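Shoe sole

A shoe sole is the bottom part of a shoe, lying between the foot and the ground. In everyday speech the word usually means only the outer layer that touches the floor, but in shoemaking it covers several layers that may be made and sold separately. Soles that have been finished but not yet joined to an upper are called unit soles or, in the repair trade, loose soles.

Parts

The outsole is the layer that meets the ground. It carries the tread and takes most of the wear. The midsole, where there is one, sits above the outsole and provides cushioning. The insole lies inside the shoe, directly under the foot. Many dress shoes have no separate midsole, and many molded sandals combine all three layers in a single piece.

The front of a sole is called the forepart or toe end, the narrow middle is the waist or shank, and the back is the heel seat. On some soles the heel is molded as part of the unit. On others it is a separate block attached later.

Materials

Leather was the usual material for outsoles until vulcanized rubber became cheap. Rubber is still widely used for work boots and walking shoes. Polyurethane is lighter than solid rubber but may crumble after long storage, especially in damp rooms. EVA foam is common in sports shoes, usually as a midsole with harder rubber pads at the heel and toe. Thermoplastic rubber can be melted and molded again, and is used for inexpensive soles.

Black is a common color for unit soles because it suits most uppers and hides scuffs. Natural crepe and gum rubber soles are tan or honey colored.

Manufacture

Most rubber soles are compression molded. A measured piece of uncured rubber is placed in a heated metal mold and pressed until it has taken the shape of the cavity and cured. The thin edge of waste around the sole, called flash, is then trimmed off. Injection molding is faster and is used for thermoplastics. Leather soles are cut from bends of hide with a press knife.

A mold is needed for each size, though makers of low-cost shoes may use one mold for 2 neighboring sizes. A small factory mold for a plain sole is often kept in use for years. The sole works at Renau, which supplied shoemakers in the Barajas district, cut its own molds and at its busiest turned out 4,000 pairs a week.

Pairing and handling

Left and right soles come from separate cavities and must be matched before they leave the molding room. Workers check the size mark, the color and the thickness at the heel. Color matters more than might be expected, as two batches of black rubber can differ enough to be noticed on a finished pair. At Renau, matched soles were tied in bundles of 20 pairs. Mundlow, a smaller maker, packed them untied in cartons with a paper sheet between layers.

In sorting rooms and repair shops, soles are commonly laid out singly on open shelves and gathered into a shallow bin or tray. A shallow container lets both soles of a pair be seen at once. Soles should not be stored bent or under heavy weight, as foam types in particular can keep the bend.

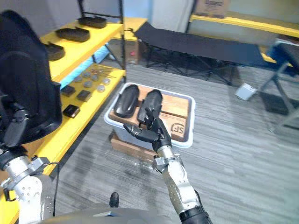
Black shoe soles in a white plastic bin, with others on the top board of a yellow shelving unit.

Attachment

Soles are joined to uppers by cementing, stitching or direct molding. Cementing is the most common method. Both surfaces are roughened, coated with adhesive, warmed and pressed together. Stitched constructions take longer but are easier to repair. In direct molding the sole is formed onto the upper in one step, and no separate sole exists to be handled.

Repair

A worn outsole can be replaced whole or covered at the forepart with a thin half sole. Repair shops buy unit soles slightly larger than needed and grind the edge down after gluing. The Sallidbridge pattern, a plain sole with 3 shallow grooves across the forepart, was sold mainly for this purpose and was made with a wide margin for trimming.

See also

Heel (shoe)
Insole
Last
Welt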